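The Man Who Puts a Sink Where the Desks Should Be

Dec 27, 2021

Afiq Mangundap would like it known that he did not choose the marble pattern.

"It came with the cabinet," he says, settling into a chair with the air of someone who has had this conversation before. "People walk in, they see a sink with veins in it, and they think I'm opening a spa."

He is not opening a spa. Mangundap runs Pranik, a small outfit that moved in July into a big, bright hall on the Angate side of town, where the ceiling is corrugated metal and the air conditioning has opinions. His job, as he describes it, is furnishing a place that can't decide between being an office and being a washroom.

The sink cabinet stands out on the open floor, close to the seating. Asked whether that was the plan, he thinks for a while. 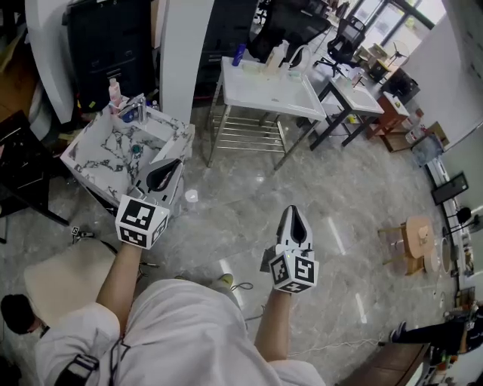

"There was a plan," he says. "It had the sink against a wall, like a normal person's. Then the plumber from Kaewsai came and told me what a wall would cost."

What did it cost? He makes a face. The figure was 2,277, and he still has the quote in a drawer. He can recite it, including the line for "sundries." He never found out what the sundries were.

So the sink stayed where it was, with its chrome faucet and a pink-and-white pump bottle beside it. Mangundap has no strong feelings about the bottle. He does have feelings about wiping down the top.

"White with dark veins hides everything except water spots," he says. "I wipe it 4 times a day. My mother visited once and wiped it again while I was standing there with the cloth."

The hall does have its charms. Asked to name one, Mangundap goes straight to the staircase, with its dark wooden steps, and then to the white beams overhead, which curve in a way he finds soothing on long afternoons. The first time he saw the place, he says, he spent most of the visit looking up, and signed the lease without having looked much at the floor.

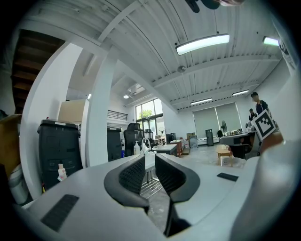
"You fall for a ceiling," he says. "Then you have to dust it."

He has dusted it once. The job needed a ladder borrowed from Clurkell, the sign shop down the road, and it took him 9 hours, counting lunch and a long phone call he took from the top rung. Clurkell wanted the ladder back the same evening. Relations have since recovered.

The floor he has made his peace with. It's gray and polished, and he mops it in strips, walking backward toward the door. Chairs are another matter. He has office chairs, a cushioned one, and a firm belief that all of them roam at night.

"I line them up. I go home. I come back and somebody's had a meeting."

Then there are the tables. One is white with a slatted shelf underneath, and bottles have been gathering on top of it for months. Could he put them on the shelf?

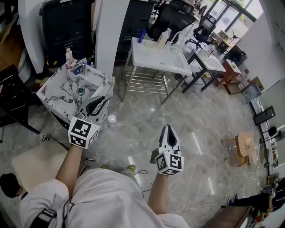

"I could," he says. "I did, in the first week. Everyone bent down, couldn't find what they wanted, and bought another one. Now they live on top and we're down to one blue bottle."

The second table is white on top as well, with black legs, and it collects whatever is small. Mangundap clears it with a shoebox. Anything unclaimed goes in the box, and the box goes under his desk. He's on his fourth box. So far he has been asked for a key, half a pair of earbuds and a teaspoon, and was able to produce the teaspoon.

Next year he wants hooks, a longer mop and a second opinion on the plumbing. He has also been pricing plain white countertops, though not very hard.

"I'd miss the veins," he says, and gets up to wipe the sink.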